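Je dois avouer que le débat sur la taxe de séjour de Mundidberg m'a d'abord paru un peu mince pour un article entier. Et puis j'ai lu les procès-verbaux, deux fois, et j'ai changé d'avis ! On y parle de tout : de la dette, du prix des parkings, de l'école, et très peu des touristes eux-mêmes. Le conseil promettait une mesure « sans effet sur les ménages », formule reprise telle quelle à Jikstead quelques mois plus tard, et c'est cette circulation des mots qui m'a retenu.

J'ai donc monté un petit corpus de 300 interventions en séance, que j'ai codées moi-même, puis fait relire par Marin Živković (nos désaccords portaient surtout sur l'ironie, qu'il voit partout et moi presque jamais). Le codage distingue les arguments de rendement, qui parlent de recettes, et les arguments d'équité, qui parlent de qui paie. 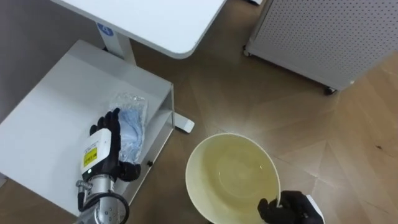
Figure 2. Plateau de table blanc et tablette à rebord.

4.2 Qui paie, selon les élus

À Mundidberg, l'équité arrive tard. Les élus de la majorité ouvrent presque toujours sur le rendement, et ne passent à la question du payeur que lorsqu'on les y pousse – souvent un commerçant, depuis les bancs du public. À Jikstead, c'est l'inverse, et j'avoue que je ne m'y attendais pas : on commence par désigner les gros hébergeurs, puis on discute du taux.

Flendevcombe me pose davantage de problèmes. Le rapport Grgić, commandé par la mairie, y tient lieu de débat. Chacun le cite, parfois pour lui faire dire des choses opposées, et mon codage s'en sort assez mal : faut-il compter une citation comme un argument de celui qui parle ? J'ai choisi que oui, Marin aurait préféré une catégorie à part. Je reviens sur ce choix en 4.3, avec le recodage des séances de janvier.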